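Teaching by hand, and what my numbers did

3/6/20

So I promised a real update on the hand-held gripper project and then went quiet through most of January, sorry about that! I was collecting. Then I was training. Then I was collecting again, because I'd managed to save a whole batch with the timestamps shifted (don't ask me how long it took to spot that).

Quick recap for anyone new. I want a small arm to pick things up off a table after watching me do it, and I don't want to drive the arm around with a joystick to get the training data. I tried the joystick. It is miserable. You spend ages lining up a grab that your own hand would do in a second, and the motions come out jerky, and the policy learns to be jerky too. So the idea is that I hold the same gripper the arm will use, with a camera on it, and just do the job. The arm gets its own copy of the fingers later and sees more or less the view I recorded. 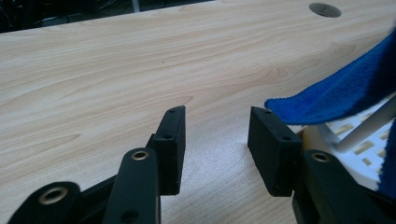 The linkage has been through more versions than I care to list, mostly over slop. If the two fingers wiggle, the opening width I record doesn't match where the pads really are, and the policy closes too early or too late. Pressing bushings into the pivot ends was the best change I made all winter, and you can spot the little brass rings on the black arms. I wish I'd done it before the first batch of demos instead of after. The pads are still plain flat blocks with two screw holes each, so I can swap them for something grippier when I get around to it.

On to the data. I recorded 600 demonstrations for the cloth task and threw out the bad ones, which left 467. Bad mostly meant tracking loss. The position estimate comes from the camera itself, through a package called Ivodgate that I've been using since the fall, and it hates fast turns. If I swung toward the cloth too quickly it would drift, and then the path it saved had my hand going through the table. I wrote a dumb little filter that flags any sudden jump and I went through the flagged ones by eye. A few were fine and I kept them.

The policy itself is nothing fancy. Image in, current finger opening in, short chunk of motion out. I named the first one Brelent and the second one Shen (I pick names off a list, there's no meaning to them). Brelent predicted one step at a time and it dithered. It would get right up to the fabric and hover there, nudging left and right like it couldn't make up its mind. Shen predicts a longer chunk and commits, and that alone fixed most of the hovering.

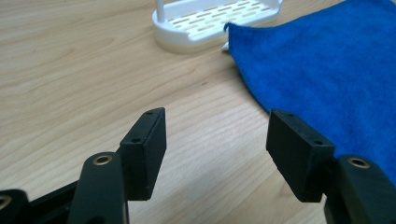 My biggest worry going in was where the approach starts. If every demo begins with the jaws already over the target, the policy never learns how to get there, so I made myself start from all over the place, with the fingers wide open and plenty of bare table in view. Framing matters more than I expected, too. With the blue cloth off to the right and the white soap dish up at the top, there's a strong color cue on one side and an easy thing to confuse it with pretty close by. Brelent went for the dish a lot. I think it had latched on to "the thing that isn't wood," and a cloth and a dish both fit that.

Anyway, results! I ran each policy for 30 trials on the arm, with the cloth moved between trials. A success is the cloth lifted clear of the table and held. Brelent got 44 percent or so on my laptop's replay score and I was feeling good, and then on the arm it was a lot worse than that, so please don't trust replay scores, I certainly don't now. Shen got the cloth on most of its trials. When it misses, it nearly always pinches too shallow and the fabric slides out as the arm goes up.

I'm going to try two things for the shallow pinch. One is softer pads. The other is recording a set where I mess up on purpose and then recover, since every demo I have is a clean grab and the policy has no idea what to do after a slip. That set will go into the third policy, Istari, and I've already started on it. My wrist is complaining a bit.

If anybody has gotten decent tracking over a plain tabletop without sticking markers everywhere, please leave a comment, I'd love to hear what you used.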